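Vilier Drivex Cricket Bat, Short Handle

Home > Bats > English Willow > Vilier

Price: $273
Was: $208 last season, before the new stickers
Sizes in stock: SH, Harrow
Ships from our Stistine warehouse

Our take on the Drivex

Vilier says the Drivex is a bat for the modern power hitter. So does every other bat maker in the shop, and we have yet to see one sold for the modern nudger and blocker. We stock it because people ask for it, and because under the marketing there is a decent piece of willow. Whether it is $65 better than last year's bat is another matter. We put the two side by side and had trouble telling them apart with our thumbs over the labels.

Here is what you get. The blade is Grade 2 English willow. Vilier calls it "Player Select," a grade that does not exist outside their catalog. Expect straight grain through the middle and maybe some color or a small speck near one edge. None of that hurts how it plays. If you want a perfectly clean face, you will pay a lot more for something that looks the same after a month of red ball marks.

The sweet spot sits mid to low. That suits slow, low pitches, and it suits most of the matting wickets our customers play on. If you bat on bouncy turf and like to cut and pull, try something with a higher middle first.

The "Drivex Core" claim

The box says the handle has a Drivex Core that "returns energy to the ball." We asked what that meant and were sent the same sentence again in a larger font. As far as we can see it is a cane handle with rubber strips in it, like most handles. It feels fine. It takes some sting out of a toe-end mishit. We would not pay extra for it, and you should not expect the ball to go farther on account of it.

Knocking in

The sticker says "Pre-Knocked, Match Ready." Please ignore the sticker. Factory knocking in is a quick job by machine and it does very little for the edges and toe. Oil the face lightly, leave the bat flat overnight, and then put in real time with a mallet. Start soft. Work the edges at an angle, never straight on. After that, take it to the nets with old balls before you go near a new one. Bats that come back to us cracked in the first weeks have mostly skipped this part, and Vilier will not cover them whatever the sticker says.

Warranty

Vilier gives 3 months on the handle and nothing on the blade beyond "manufacturing faults," which they decide on. Surface cracks, toe swelling from damp grass, and edge marks are not covered. Keep your receipt anyway.

Compared with the Jakubowski 647

This is the one people cross-shop. The Jakubowski 647 has a plainer look, a slightly thinner edge, and a rounder handle. It picks up lighter than the Drivex even when the scale says it shouldn't. It also comes with no story about energy. For an opener or a number three who plays straight, we would lean toward the 647. For somebody who comes in with four overs left and swings, the Drivex makes more sense, provided it doesn't feel heavy in the hands. Tap both in the store if you can.

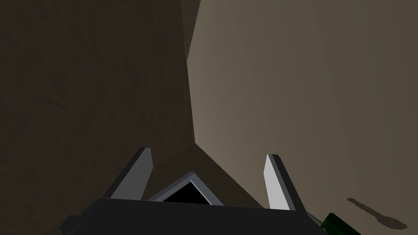 Customer comments

Bought the SH in July for a short-format league and I think you are being a little hard on it. Mine came up nicely after a long stretch with the mallet, and the middle is big. I do agree the handle is nothing special. I changed the grip right away, the stock one is thin and went shiny by the second game. Would buy again at last year's price, not sure at this one.

Reply from the store: Fair enough on the middle. We hear the same about the grip, and we do keep thicker ones at the counter.

Good to know before you order

Weights vary from bat to bat. Put your preferred range in the order notes and we will pick the closest one we have. Vilier prints a weight on the sleeve, but we weigh each bat again here and go by our own scale.

Unused bats can be returned with the plastic still on the face. Once it has been oiled or hit, it is yours.

Bat cover included. Toe guard and scuff sheet sold separately. Orders placed before 2 p.m. go out the same working day.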